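The second proof of the Silgate book came back on Wednesday, and the spine text now runs the right way up, so I have decided to call it a good week.

For anyone who wandered in from the recipe posts: I have spent a year designing a small book on a small arts building, 50 copies bound by hand and the rest glued by a machine with more self-respect than I have. The title page is set in Skirkoleo, a typeface I chose late at night and have defended ever since. It has a lowercase g that looks like it slept badly. The interview section is in Fandell, which behaves.

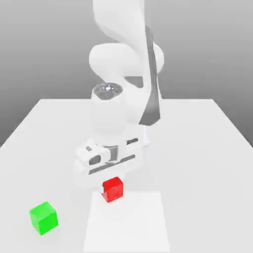
My fight this month was over captions. Kolbrún Lund, who edited the thing, wanted them under the plates. I wanted them all on one page at the back, numbered, so the drawings could breathe. We went around on this through 2 lunches and one very long phone call about the word "breathe." She pointed out that a reader holding a floor plan of the stairwell would like to know it's a stairwell. I pointed out that there are stairs in it. We settled on captions in the gutter, six point, where they please neither of us and will be swallowed by the binding anyway.

Then the paper. The uncoated stock from Arnardóttir costs 1,525 more than the stock everyone else was happy with, and the total for printing is now 2,442 over what I told the publisher in December. I wrote a paragraph about tactility. It was a good paragraph. It has not been answered. 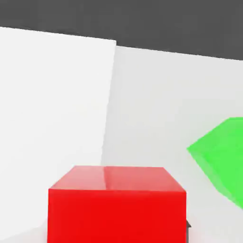
Skarphéðinn Mogensen wrote in under the last post to say that uncoated paper will eat my blacks, that the section drawings will go the color of weak tea, and had I thought about running the line work as a spot color? I had not. I have now thought about it for three days, and I've asked the printer for a price, which should arrive in time to ruin the weekend.

The cover is still orange. I'm told it may stay orange.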